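Workshop diary, Apr 16, 2023

Humidity in the shop 58 percent at breakfast, down from the low sixties through most of March. The dehumidifier has been off since last night.

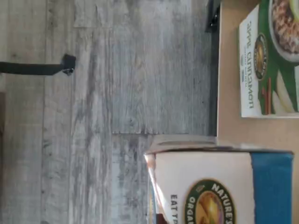
Started on the clock again before coffee. It is the Haberkorn wall regulator, weight driven, deadbeat escapement, and it has been losing time since I moved it from the Stavow house. The loss is steady, so I no longer suspect the escapement. A worn pallet gives a rate that wanders over the day, and mine does not wander. It simply runs slow, 17 seconds a day, every day for over a week, against the radio signal.

The arithmetic is simple enough. One turn of the rating nut is worth close to half a minute a day on this pendulum, so a little over half a turn up should bring it in. I had already given it that on the last adjustment and saw almost no change. Either the nut is turning without lifting the bob, or the bob is hanging up on the rod and settling later.

Took the pendulum off and laid it on the bench on a folded towel. The bob is a brass shell filled with lead, and the hole through it is lined with a thin tube. The tube has crept down and was resting on the shoulder of the nut at an angle. When I turned the nut, the tube took up the motion and the bob stayed where it was. Pushed the tube back with a dowel and a few light taps. It needs a drop of shellac to hold it, but the flakes I have are old and will not dissolve fully. New ones are on the list. For now it is a friction fit.

Checked the suspension spring while the pendulum was down. No kinks, no rust, slight bright line at the lower chops where it flexes. I have 2 spares in the Stumen tin, both the same thickness as the one fitted. Left the original in place. Changing it now would give me a second variable and I would learn nothing from the next week of readings.

Rehung the pendulum and set the beat by ear, then by the scale at the bottom of the case. The scale is printed paper and was glued in crooked by some earlier owner, so the zero is left of the true rest position. I have a pencil tick for the real center. Supplementary arc is small but healthy on both sides. Started at 10:40 on the signal.

The temperature question is still open. The rod is plain varnished pine, which barely moves with heat but does move with damp. The log has the rate worst in the wettest part of March, and the slope since then is in the right direction for a rod that was swollen and is drying out. The effect is small, though. I get roughly a second a day between the wettest and driest readings, and the scatter in my own timing is nearly as large. I have been taking readings by eye and finger on the stopwatch, always in the morning, always standing up, and I would not trust any one of them to better than a few tenths.

Two sources of error I can remove without spending money. First, take the reading over several minutes and average it. Second, stop opening the case door to look at the nut. The door is heavy and the whole case shifts on its top bracket when it swings. I found the lower steadying screws were never tightened after the move. They are tight now. That may account for more than the bob did, and I regret doing both on the same morning.

Lunch, then an hour on the log itself. Copied the loose sheets into the Umura notebook, one line per day: time of reading, error, shop temperature, humidity, remarks. Found one day entered with the sign reversed. With that corrected the plot is a good deal straighter.

Oiled nothing. The pivots were done in winter and the oil in the sinks is still clear. It is tempting to add a little each time the movement is in front of me, but too much oil spreads over the plate and drains the pivot hole, and then the pivot runs dry.

Spent the late afternoon on the weight line. There are 8 turns on the barrel fully wound and they lie evenly, no crossing. The gut has some fuzz near the pulley. It will last until summer. I would like to replace it with the same material, although the steel cable sold for this job is cheaper and easier to find. Steel marks the barrel grooves, and these are clean.

At 18:40, eight hours in, the clock showed no error I could see against the signal. A loss at the old rate would have been between five and six seconds by then, so something has changed. I will leave the nut alone until there are seven readings in the book.

Rain after supper, humidity back up to 60. Dehumidifier on low. Still to do tomorrow: order shellac flakes, find the small level, clean the glass in the door from the outside only.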